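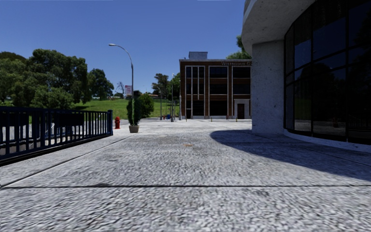 Clernent Open Day

Print this entry | E-mail this entry

The Clernent Open Day is a yearly public demonstration of sidewalk robots, held each March at the Bognár building in Tavasthorpe. It runs for one day, doors open at 10 in the morning, and the main thing you go to see is a small delivery robot being driven through a computer-made neighborhood before it gets driven outside for real. I've been to 3 of them now and I'm writing this entry mostly from my own notes, so expect more on the parts I like (the simulator!) and less on the parts I skipped (the talks about batteries).

Name

Clernent is the name of the robot and also of the project, and people at the open day use it both ways in the same sentence. I asked how to say it and got two answers. The "n" in the middle is correct. Visitors keep writing "Clement" on the sign-in sheet, and I did too my first year.

Dellska is the simulator. It used to have its own event in the fall, a sort of evening for students, but that was folded into the open day and I think it's better for it. The two belong together, and the old evening had terrible parking.

What the robot does

Clernent is a six-wheeled cart with a lid. It carries a load from one door to another along the sidewalk at walking speed, and it's supposed to do that without bumping into anything or scaring anybody's dog. The load bay holds two grocery bags if you pack them right. There's a flag on a whip at the back, and a speaker that says "excuse me" in a voice the kids immediately start imitating.

It finds its way with cameras and a map. The cameras tell it what's ground and what isn't, and the map tells it where it ought to be. Most of the work, as far as I can tell, goes into what happens when the two don't agree. A stretch of pavement has joints in it, and shadows, and stains, and to a camera a hard-edged shadow can look a lot like a step down. People walk over this stuff all day without giving it a thought. The robot has to give it a thought every single time.

The Dellska simulator

Dellska is where the robot spends most of its life. It's a rendered town, street after street of it, and the driving software is plugged in so that it gets pictures from the made-up town in place of pictures from its own cameras. The software doesn't get told the difference. On open day the driving is put up on a big wall screen, and a second, smaller screen shows what the software makes of each picture, with safe ground painted one color and everything else painted another.

My favorite bit of town is the plaza stop, and I always hang around until it comes up. You get a wide gray pavement with a dark railing on the left, a red fire hydrant past the end of the railing, and a big modern building with a curved glass wall on the right. It looks like a pleasant place to eat a sandwich. For a sidewalk robot it's a pretty mean piece of design, and Ottó Boros, who has run the Dellska room every year I've gone, clearly enjoys it.

He talks people through it one trouble at a time. The building has a thick overhang that puts a large dark shadow with a rounded end across the paving, so there's the shadow problem right away. Then there's the glass, where you can pick out a patch of sky, a tree shape, and a faint reddish something that looks like a hydrant. "If you believe the window," he told our group, "you now have one hydrant too many, and it's inside the building." An early version of the software believed the window. It planned a lovely smooth path around a hydrant that didn't exist and stopped with its nose against the curb at the foot of the glass.

The railing is its own lesson. You can see between the bars to things at a lower level, and software that only asks "can I see past this?" will get the wrong idea about whether it can drive past it. I hadn't thought about that before and I've looked at railings differently since. There's also a planter with a tall narrow plant in it, and a street lamp standing in line with it, and the software on the smaller screen used to treat the pair as one very tall thing. Boros says that's fine by him, as the robot isn't going to drive through either.

Farther off in the same view is a three-story brown brick building with some yellowish bollards out front, and you can make out the start of a name on it, Westmount something. A kid in my group wanted to know what the rest of it said. We asked for the drive to be moved along so we could find out, but there was a line behind us, and I still don't know.

How a demonstration goes

Groups are let into the Dellska room 10 at a time. Everybody gets a look at a clean run first, with the good current software, and it's a little dull, which the staff will cheerfully admit. The robot goes along, it slows for the shadow, it carries on.

Then they load an old version. This is the part to come for! The room picks the version from a list, and the older you go the sillier it gets. I've seen it refuse to cross a joint in the pavement. I've seen it circle a lamp post for so long that a man behind me started keeping score. One version was afraid of bushes, any bush at all, and would back away from them saying "excuse me."

After that, visitors get to change things. There's a panel with sliders for the time of day, cloud, and rain, and a menu of objects you can drop onto the ground. My sister dropped a mattress. The robot handled the mattress fine and then got confused by the mattress's shadow once somebody pulled the sun down low. Boros wrote that one in his notebook, and when we came back the next March there was a mattress in the menu under the name "visitor mattress." She has been unbearable about it.

The whole thing takes 5 minutes a group if you're strict about it and they're not strict about it.

The course outside

Behind the Bognár building is a paved yard where the real Clernent is put through a course. It's laid out with cones, a ramp, a fake front door with a working doorbell, and a length of curb somebody got from a road crew. The robot goes around, drops off a parcel, and comes back. Visitors can stand in its way, which is encouraged, and it will stop and wait and then go around you if you don't move. Please don't sit on it. There's a sign about that now.

What struck me the first time was how much slower it is outside than in the simulator. In Dellska the clock can be sped up and a whole afternoon of driving goes by while you finish a cup of coffee. In the yard it takes as long as it takes. The display board by the back door listed 198 practice drives in Dellska for the one new turn they'd added to the yard course that year, and then we all stood and watched the real turn, and it was just a robot turning left.

I like that contrast more than anything else in the day, to be fair. You stand in the yard looking at an ordinary gray slab and you start noticing the joints.

Things people ask

The question I hear most is whether the simulated town is a copy of a real one. Boros's answer is that it's put together to be useful, and he'd sooner have an awkward corner than a faithful one. The second most common question is whether the robot can do stairs. It can't. The third is whether it has a name apart from Clernent, and every year a different child is told they may choose one for the afternoon. So far I've met Biscuit, Gerald, and Truck.

There's usually somebody who asks why they don't skip the simulator and practice on the street. I've heard this answered a few ways, and the one that stuck with me was that a street won't hold still for you. If the software gets a shadow wrong at a quarter past two, you can't get that shadow back to try again. In Dellska you can have it back as often as you want, with or without a cloud.

Visiting

Entry is free. The Dellska room fills up before lunch, so go there first and leave the yard for later, when the little kids have worn themselves out. The yard is level but the way through from the front has one step, and there's a side gate if you need it. Ask at the desk and they'll unlock it. Food is a table of sandwiches and a coffee urn, cash only the last time I went. Bring a jacket, it's March and you'll be standing outside longer than you planned.

Photos are allowed in both places. The battery talks are upstairs and I'm told they're good.

Print this entry | E-mail this entry

Related entries

Bognár building, Tavasthorpe
Clernent (robot)
Curbs and ramps in robot courses
Dellska
Reflections, trouble with
Sidewalk delivery

Recently changed

Dellska student evenings
Visitor mattress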